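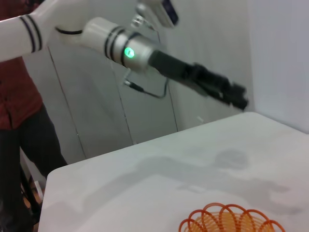 Fatos Tomić

17 December 2019

Right, need a sanity check. Allotment shed, got a water butt off the back gutter, and every winter the tap splits. This year I've drained it and left the tap open. Bloke on the next plot says that's daft, should leave it full with a bit of polystyrene floating on top. Who's right? Going up there tomorrow so quick answers pls

3 comments · 2 shares

puddale_plot

Drain it. Always drain it. Diverter off as well or it just fills up again the first wet night. Had one go at the seam in May, months after the frost, from where it had been strained.

lacroixhens

Disagree. Empty butt blows over, ours ended up in the brook. I keep mine a third full, tap lagged with old socks and a carrier bag. Not lost one yet.

puddale_plot

So strap it to the shed?? Socks just soak it up and freeze solid

lacroixhens

Not if the bag's tied properly. 20 years on the same plot, same butt. Tap's been changed once and that was my own fault with the barrow

umel_ed

Depends on the tap surely. Cheap plastic ones go whatever you do. Swapped mine for brass, needed 2 washers and a bit of tape, done before my tea got cold. Threads on the old butts are a pain though — measure first, I had to take mine back to the shop

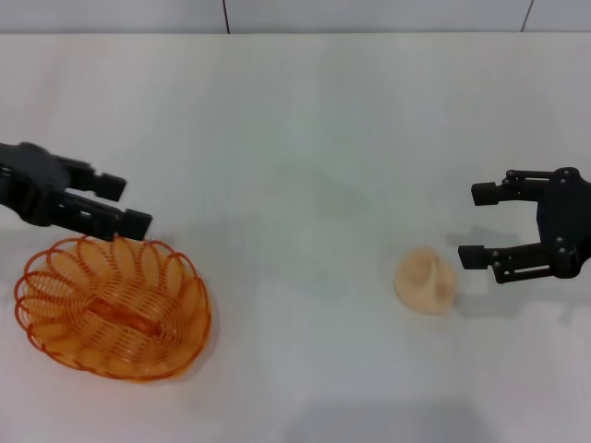

Does the lid need to stay on over winter if it's empty?
Keep it on and put a brick on top, otherwise it fills with leaves and you'll be scooping out black muck in spring.

Fatos Tomić

Ok ta all. Going with drained, strapped and a brass tap. Diverter's stuck solid mind you, somebody glued it before I got the plot. Could I just shove a bung in?

puddale_plot

Bung will do but make sure the overflow's got somewhere to go, not down the shed wall

lacroixhens

Still say you'll regret draining it. No water for the leeks if we get a dry spell and teh site tap's off till spring

umel_ed

Leeks in December don't need watering

lacroixhens

Mine do, they're in the polytunnel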